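Setting up a wrist camera on a simulated two-arm cell
Posted 2020-03-17 by Radu Pascu

If you have a simulated robot cell running but have never touched the wrist cameras, set aside an evening for it. Getting them right is one of the most satisfying jobs in the whole build! I'm using the Tendora two-arm cell with Flillow as the simulator, but the steps carry over to pretty much any setup that lets you hang a camera off a gripper.

What you need before you start

A cell that loads without errors, with both arms in their home pose.
A gripper model with two parallel fingers that open and close on command.
One object to grab. A can is great for this.
A text editor for the cell file.

Step 1: Attach the camera to the right link

Open the cell file and find the camera block. The parent has to be the gripper housing. If you attach it to a finger, the view slides sideways every time the gripper opens, and if you attach it to the forearm, it won't turn with the wrist. I did the forearm thing in February and spent two evenings blaming the joint limits.

Save, reload, and rotate the last wrist joint by hand with the slider. The fingers should stay put in the view while everything else swings around them.

Step 2: Set the tilt with something in the grip

Close the gripper on your object and then adjust the camera tilt. You want the housing low in the view, both fingers rising from it, and enough of the table beyond to see where you're headed. Go in steps of 5 degrees. Smaller steps are tempting but you can't really tell them apart at this stage.

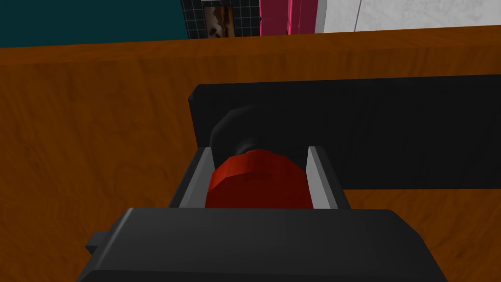

Gripper closed on the red cylinder, with plenty of table left in view.

A good tilt shows you the contact on both sides of the object. If one finger hides behind the other, the camera is off to one side and you need to zero its sideways offset before going on. Write the final tilt down somewhere outside the cell file, too. Reloading the defaults wipes it without asking.

Step 3: Open the fingers and check symmetry

Put the object down, back the arm away, and send the full-open command. Now compare the two fingers. They should lean in by the same amount and sit the same distance from the center of the view. Ignore the background completely for this one – a wrist can be turned at a wild angle and the check still works, and I love how simple that makes it.

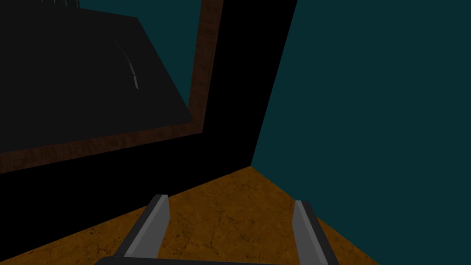
Fingers wide open with the wrist tilted. The furniture runs diagonal, the gripper stays upright.

If one finger sits farther out, look at the joint that mirrors it. In the Tendora file the second finger copies the first through a multiplier, and a missing minus sign there sends both of them the same way. Fix that before you touch the camera. Moving the camera to hide a finger problem will come back to bite you as soon as you try to grasp something.

Step 4: Sort out the near clip

The near clip distance decides how close a surface can be before the renderer stops drawing it. Set it too large and slices of your own gripper vanish. Start with the default and halve it until the fingertips and the bit of gripper body between them are drawn all the way through, with no holes. Mine needed 2 halvings. Don't go all the way to zero or distant edges start to flicker.

Step 5: Nudge the wrist and look again

Take the arm through a handful of awkward poses, close to the furniture and well away from it. I use 6 saved poses and step through them with the same key. At each one, stop and look for clean, crisp edges where one surface meets the next, and for finger shading that makes the inner and outer faces easy to tell apart. If the faces blend together, raise the ambient light a touch and run the poses again.

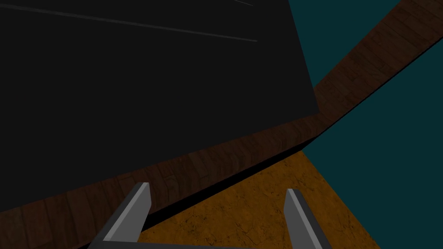
Teguh Wijaya wrote in to say that on his cell the right-hand camera kept drifting after each reload, and the cure was to delete the cached joint file before starting Flillow. He also suggests running the saved poses on the left arm first, as a mistake in the mirrored values shows up faster when you already know what the good side looks like.

I tried his order and I'm keeping it. It does make the second arm go much quicker!

Step 6: Copy the settings to the other arm

Paste the camera block under the other gripper housing, change the name, and flip the sign on the sideways offset if yours isn't zero. Leave the tilt and the near clip alone. Then repeat steps 3 and 5 on that side, and save the cell file under a new name so the old one is there if you need it.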